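Old phones wanted again at the Skastgate front desk

The phone shelf is open again. From now until the end of the winter program, members can hand in a smartphone they no longer use at the Skastgate front desk during normal desk hours. We clear them, clean them, check them over and pass them on to people in Zenddale who need a working phone and don't have one. The first round ran in September, and a few things went slowly because we hadn't written the instructions down. These are the instructions.

What we take

Any smartphone that switches on, holds a charge and has a touchscreen that responds all the way across. Scratches on the back are fine. A small chip at a corner is fine if the glass doesn't shed. We can't take phones with a swollen battery, phones that have been in water, or phones that are locked to somebody else's account. Tablets are not part of this program. Please don't leave them at the desk, as there is no place to store them.

Chargers are welcome if they match the phone. We have a full drawer of the older flat-plug kind and don't need any more of those.

Before you bring it in

Save your photos and contacts somewhere else first. Check messages too, including any voice messages you want to keep. We can't get anything back once a phone has been cleared, and two people asked us to last time.

Next, sign out of your accounts. This is the step that gets missed. If you erase the phone without signing out, many models will ask for the old password when they are switched on again, and then it can't go to anyone until you come back and type it in. The sign-out is usually at the top of the settings or under a heading with the word "account" in it. If you use a payment app, remove your cards from it. If you use the phone to approve logins at your bank or at work, move that to your new phone and test it before you do anything else.

After that, take out the SIM card and the memory card if there is one. The tray opens with a small pin. We have a pin at the desk and also a dish of SIM cards from September that are still waiting for their owners. If you think one of them is yours, ask.

Then run the factory reset, or leave it to us. If you leave it to us, we'll ask you to stay while it runs. It takes a few minutes on most phones and longer on old ones that are nearly full.

Cases and screen protectors

Take the case off. Grit collects under the rim and we need to see the sides and corners. You can put the case in the bag with the phone and we'll pass it along if it's clean. Leave a screen protector on if it's flat and unbroken. If it is cracked or lifting, peel it off slowly from one corner. Don't use window spray on the glass. A soft cloth that is barely damp is enough, and the charging port should be left alone unless you can see lint in it, in which case use a wooden toothpick with the phone switched off.

What happens to the phones

Each one gets a tag with the model and the drop-off date, and nothing with your name. We charge it, go through a short check sheet and put it in the cupboard until the next Zenddale trip. Phones that fail the check go to the Makris repair counter, which has agreed to look at them for the price of parts. Our parts money for the last round came to 1,405 and we would like to stay under that this time. A phone that needs both a battery and a screen usually isn't worth doing, and those go to the electronics bin at the Wusberg transfer site.

We don't give receipts with a value on them. If you need a note that says you handed in a phone, ask when you drop it off, not later.

Helping with the check

We could use two or three more people for the check table. It's seated work and no technical background is needed. You charge the phone, work down the sheet, write the result on the tag and start the next one. Sessions last around two hours. Sign up on the clipboard at the desk, and bring reading glasses if you use them for small print.

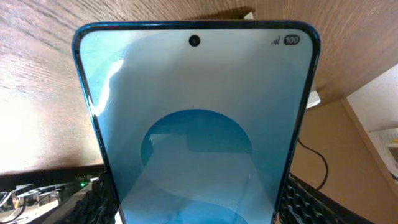
Checking a phone starts with a charge and then a look at the top of the screen. The battery indicator should climb all the way up, and if it stalls well short of full after a long charge, write that on the tag. On a blue phone with a pale wallpaper the dark battery symbol is easy to read, and a white "100" inside it means that line of the sheet can be ticked. Look at the signal bars next to it, but don't rely on them alone; make a test call with the desk SIM. Go over the glass next, including the part by the small round camera hole near the top edge. Glare is the main trouble at this stage. A bright streak down the upper left of the screen can hide a fine scratch completely, so tilt the phone or turn it until the reflection moves off, and look at that part a second time. Run a fingertip along the metallic frame and around both top corners to feel for dents. If everything passes, switch the phone off, tie on the tag and put it on the left side of the cupboard. Phones for Makris go on the right.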